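4. Recall intervals and missed check-ups at two dental practices

4.1 Setting and patients

We looked at attendance at two practices, Vernside and Okadura. Both see adults and children, both offer a monthly payment plan, and both sent their recall reminders by post until the changes described in section 3. The plan covers two check-ups and two hygienist visits a year. Patients not on the plan pay at the desk.

In total 281 adults were followed. Children were left out, as their visits are booked by parents and the reasons for missing one are different. Also left out: anyone who had moved practice, anyone mid-way through orthodontic work, anyone with an open complaint. Vernside patients were older on the whole and more of them had dentures or bridges. Okadura has the later opening hours, which matters below.

Each patient was put on one of 3 recall patterns by their own dentist – short, standard or long – going by gum health, decay at the last visit and smoking. We did not ask the dentists to change how they decide this. Tanasarn did a second reading of the notes where the reason given was missing or couldn't be read.

4.2 Reminders

Text messages went out through Lurnex, which both practices already used for billing. The message gave the time of the appointment, the name of the dentist and a number to ring. No mention of a missed-visit fee in the first message; the fee was mentioned in the second one only. Srithong wrote the wording and tried it out on reception staff first, who asked for it to be shorter. It was made shorter.

Posted cards carried on for patients with no mobile number on file. These were counted seperately.

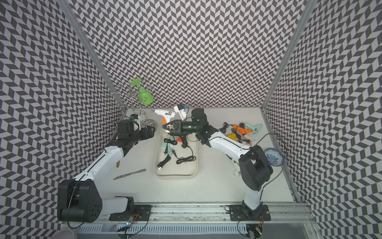 Figure 4.

Patients on the long recall pattern missed more visits than those on the short one, at both sites. Not a surprise. A patient with sore gums who is told to come back soon tends to come back. A patient told that all is well, see you in a good while, puts the card in a drawer. The gap between the patterns was smaller among plan members, who have paid whether they turn up or not.

Time of day mattered more than we had planned for. Early evening slots at Okadura were rarely missed, mid-afternoon ones often. Vernside has no evening slots so the same check could not be made there – a weakness, and one we come back to in section 6. Staff at Vernside told us that patients ask for evenings quite a lot. We did not record how often.

September was odd at both practices. More cancellations, but also more people rebooking the same week. School term starting is the likely cause for parents of young children, though we have no data on who had children at home and would not lean on this.

4.3 Reasons given

Of the patients who missed a visit and could be reached by phone, 80 gave a reason. Forgetting was the most common, then work, then cost. Fear came up less than in the Wiriya pilot, but that pilot used a written form and people may find it easier to tick a box than to tell a receptionist they are afraid of the drill. Several gave two reasons and in those cases we kept the first one given.

Cost was hardly ever raised by plan members, as you would expect. Among patients who pay at the desk it was usually the hygienist visit which was dropped and the check-up kept. Worth noting for any practice thinking about how to split it's fees.

Phone numbers out of date for a fair few. Those patients are in the totals but not in this part.

Last updated: September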